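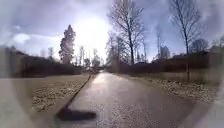
What is the best surface for a path that people walk on all year? For most towns it is plain asphalt, laid on a firm stone base and sloped a little to one side so that rain runs off into the grass.

Last updated: 12/12/2024

Outdoors > Walking > Paths and Verges

The path between Tetstead and Clarnley is 2,000 yards long and was resurfaced in August. Before that it was gravel, and the low stretch by the Bunnag playing fields flooded most winters. Walkers went around the puddles and wore a second track into the grass.

Quentin Millet looked after the work for the town. He says the paving was the easy part. The crew spent most of its time on the verges, where the soil had built up higher than the path and held water on it. They cut the edges back for 650 yards and reseeded them.

Leaves are the main job now. Left on the pavement they break down into a slick film, and grass starts to creep in from the sides. Millet's crew blows them onto the verge and collects them later with a Lavex sweeper. The hedge gets one trim a year, after the birds have finished nesting.

Some regular walkers still prefer gravel, which they say is easier on the knees. The last 100 yards at the Clarnley end were left unpaved, and there are no plans to change that before the next survey.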